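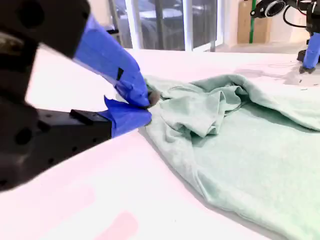 # About Bridley Robotics Club

Bridley Robotics Club is an after-school club for students in Years 9 to 13. We meet twice a week during term, from the last bell until six. Members don't need any experience of coding or electronics to join, and there is no test to get in.

We have 33 members at present. Most of them joined in Year 9 or 10, and several have stayed on to help the younger ones in the sixth form.

## What we work on

The club is split into two groups. The build group makes small wheeled robots from kits and spare parts, and enters them in the regional schools' trials each June. The arms group works on handling: teaching a pair of robot arms to pick things up, move them and put them down where they are wanted.

This year the arms group has chosen cloth. Blocks and cups keep their shape when you grip them, but a T-shirt or a towel doesn't, so the same program can give a different result each time. The students practise picking up a corner first, then flattening, then folding. Every attempt is written up in the log, including the failed ones. The log stood at 926 attempts on April 25, 2022.

Students write their own programs in Python. Newer members begin with Polteo, a block-based program we use for the first half term, and move on when they feel ready.

## Competitions

We have entered the Solís Cup four times. Our best result was third place in the handling class, out of 21 teams. The team for the next event is picked by the members themselves after a practice round in school.

## Equipment and costs

Membership is free. The club runs on a yearly grant from Julus, a local engineering firm, which also lets us visit its workshop. We ask families to pay towards travel for away events – please talk to the school office if this is difficult.

## Joining

New members can start at the beginning of any half term. Forms are at the office or from the Design and Technology department. Bring a laptop if you have one – the club has spares. Long hair must be tied back, and loose sleeves rolled up, before anyone works near the arms.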